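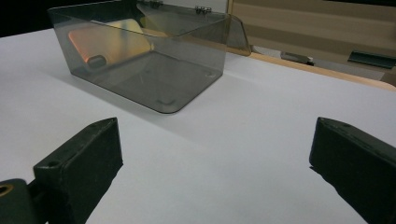 Subject: Re: [tostcombe-collectors] Storing loose cards and covers long term
From: Tostcombe list member
In reply to: message of 9:42 pm

> I have started sorting my late uncle's postcards and I need to
> decide on storage before I go any further. Most are in shoe boxes
> now, with rubber bands. Some of the bands have gone hard and stuck
> to the cards. Do people here use albums or boxes? And should I be
> worried about the old plastic pages? A few of the albums smell
> strongly when opened.

The smell is most likely soft vinyl. Take the cards out of those albums first, before you do any more sorting. Old vinyl pages give off oily stuff that can lift ink and leave the card tacky. If a card sticks, don't pull it. Cut the page away around it, set it aside and deal with it later.

For the rubber bands, the same idea. Snip the band and lift off what comes away easily. Leave the hard bits that are stuck to the paper. I tried to scrape them off once with a knife and took the top layer of the card with them.

I went over from albums to boxes when I had 1,000 cards or so and I have not gone back. My list stands at 1,869 now, including the trade cards. Each card goes in a polyester sleeve, then upright in a box with dividers. Albums look nicer on a shelf but you have to shuffle everything along when you add one card to the middle of a county.

On boxes, I use plain card ones from Druretti for the bulk of it. They are acid free and they stack. They come flat, and the lids are a bit tight until you have had them on and off a few times. Acrylic is fine too as far as the material goes, but a clear or tinted box still lets light in, so keep it in a cupboard or a drawer. I keep only the cards I am working on in mine.

Don't pack a box full. The cards should stand up without leaning, and you should be able to get two fingers in. If they lean they will curl, and a curl is hard to get out. A folded piece of acid-free board at the back takes up the slack.

Sleeves: I buy Cillov in packs of 100. The Galang ones are cheaper but the standard size is a tight fit for the older continental cards, and corners catch on the way in. Measure a few of yours before you order.

Where you keep them matters more than what you keep them in. Not the attic and not the basement. An inside wall of a bedroom closet is good. Mine were in a garage one February and the bottom row took up enough damp to go wavy.

Last thing, write down the order they were in before you break it up. Your uncle may have had a system. I bought a lot of 192 cards years ago, sorted them all by town the same evening, and then found a notebook in the bottom of the carton that numbered them by the date he got them. I have never managed to put them back.

Pencil only, on the sleeve or the divider, never on the card.

If you can tell us what area most of them cover, there may be someone on the list who has a checklist for it.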